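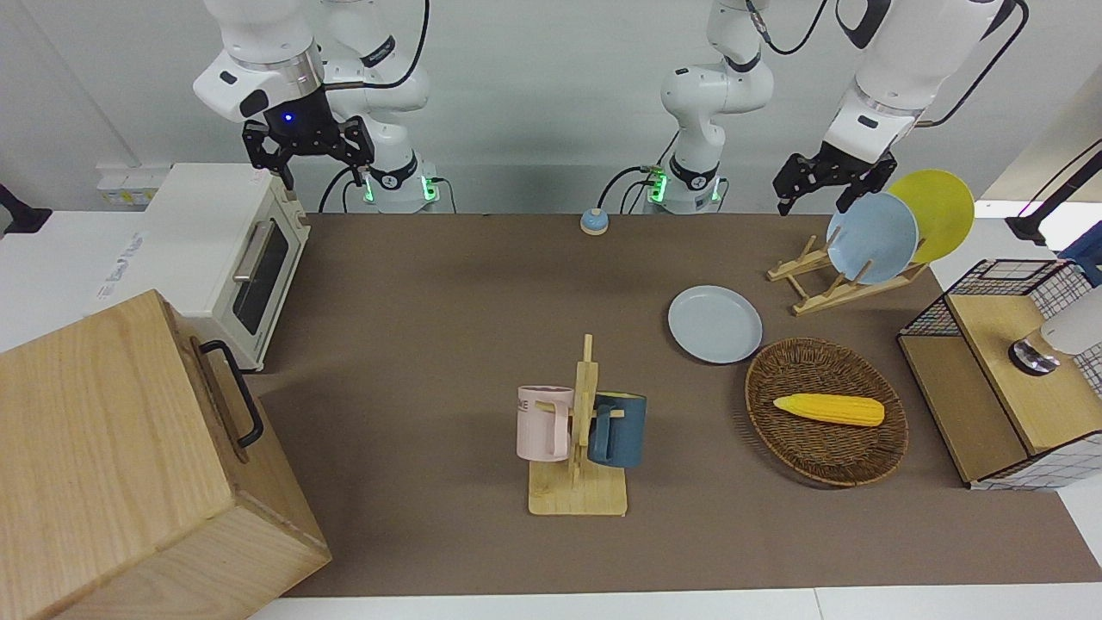
Fig. 3. The worktop at the washing-up stage, with mug tree, drying rack and toaster oven.

Section 3: Setting out your worktop

By now you will have unpacked everything and wiped it over, and you are probably itching to put the kettle on. Please do! This part of the guide is best read with a cup of something beside you, and it takes no great effort. It covers the Lallow mat, the Ekel mug tree and the Frade drying rack, and it explains how to fit them in alongside a small toaster oven if you have one. The shelving has its own section (Section 4), and you can leave it until tomorrow if you have had enough for one day.

3.1 Laying the mat

1. Clear the table completely, crumbs and all. A crumb under the mat feels like a pebble once you start leaning on it.

2. Unroll the mat with the smooth side facing up. If it has been rolled up in its tube for a while the ends will want to curl, so lay a heavy book on each end and go and do something else for 10 minutes.

3. Slide the mat towards the wall and leave a strip of bare table along the front. In Fig. 3 the table is white and the mat is brown, so the strip is easy to see. We like to keep ours clear for resting a tea towel or the shopping list, but you may find you prefer the mat right up to the front.

4. Smooth it down from the middle outwards with the flat of your hand.

Note: the mat can be trimmed with ordinary kitchen scissors. Measure twice, and cut from the back edge, where a wobbly line will not show.

3.2 Placing the toaster oven

1. Stand the toaster oven in a back corner, with its door facing into the room. The left-hand corner suits most people who have shelving on the right, and it keeps the hot end of the table well away from the stacking end.

2. Leave at least 7 centimetres between the oven and the wall, or more if your oven's own booklet asks for more. Always go by the booklet if the two disagree.

3. Open the door fully once, while the oven is cold, and make sure it comes down without touching anything. Boxes and trays have a way of creeping in front of it over the course of a week.

CAUTION: The glass door and the outer casing get hot in use. Do not put tea towels, paper or wooden boxes on top of the oven, and do not let any flex rest against it.

CAUTION: If your oven stands on the mat, check before first use that its feet are firmly down and that its underside is well clear of the surface.

3.3 Putting up the mug tree

1. Screw the post into the square base, turning it clockwise until it is snug. There is no need for tools, and please don't be tempted to use pliers.

2. Push each peg into its hole with a slight twist. The pegs should tilt upwards a little. If one points down, take it out, turn it round and try again.

3. Stand the tree near the middle of the mat, where you can reach it from either side, and give it a gentle nudge. It should stay put.

4. Hang your first mug, then hang the second on the opposite side of the post. Two mugs hung this way, like the pink one and the dark blue one in the figure, balance each other nicely even when they are on pegs of different heights.

Note: each peg will carry up to 600 grams, which covers even those enormous mugs that people are given at Christmas. Let mugs drain before you hang them up. Wood does not care for being dripped on, and a damp base will leave a mark in the end.

3.4 Using the drying rack

1. Set the rack down on the mat with all its feet flat. Rock it with one finger to be sure.

2. Stand plates upright in the slots, all facing the same way, and start from the end furthest from you. It is much easier to lift out the near ones later.

3. Keep a little flat space on the mat next to the tree for a plate that is waiting its turn. You will use this more than you expect — I certainly do, usually for the plate I have just noticed still has egg on it.

4. Once the plates are dry, move them on to the shelving. The rack is happiest when it is emptied once a day.

Note: the slots accept plates up to 135 millimetres apart from rim to rim when alternate slots are left free, so deep bowls can go in too if you leave a gap on either side.

3.5 Looking after the wood

Wipe the mug tree with a barely damp cloth and dry it straight away. Every couple of months, rub in a small dab of Sillora wood balm, leave it overnight and buff it with something soft. An old pillowcase is ideal. Do not put any wooden part in the dishwasher, however tired you are.

If a peg works loose, write to Brittany McIntyre at our spares desk and tell her which peg it is, counting from the top. Please include your name and address, as we do get a lot of letters with neither.

Continue to Section 4: Shelving.

Text by Rawiri Sutcliffe. Revised February 29, 2024.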